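Saturday's open house at Praltlow ran from 9 until noon, and most of our time went to the packaging room on the second floor. Manee Sukprasert showed us the sample packages, which are kept in six drawers by region.

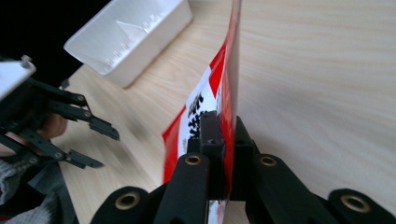 Red-and-white package with Chinese characters, on a light wooden tabletop.

Tibor Tóth asked about print costs and got a short answer. Coffee was downstairs. The next open house is in April, and parking is on the street.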